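Wanar short, animation notebook
May, entry 46

Big morning! The walk cycle for the heron finally has some weight in it. I'd been timing the footfalls on twos all the way through and it looked like she was skating, so I went back to the pencil roughs and put the down position on ones, with a two-frame hold at the top. Gorgeous. She plods now, exactly like the birds at the Wollo boat ramp.

Scanned drawings are up to 3,385 and the Ichikawa pegs are still holding registration, even on the long pan. Shot 30 is the only one with any wobble (a torn peg hole on the background, I think). Will re-punch it tonight.

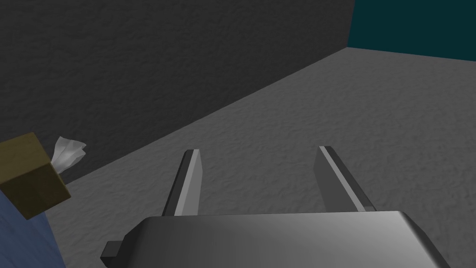
Two fingers over the grey floor.

Sound after lunch. Tried the bowed saw under the flood sequence and it's so much better than the synth pad, all that lovely groaning in the low end! Kept the take from 2.15 pm and threw out the rest. It runs 152 frames, so the cut to the jetty has to slide back a little. Happy to lose the blink.

Colour: the Senska inks dry darker than the swatch card, especially the green. Mix a lighter batch before anyone paints the reeds. Please label the jars this time, lids AND sides.

Next: in-betweens for the take-off, then the titles. Still want them hand-lettered.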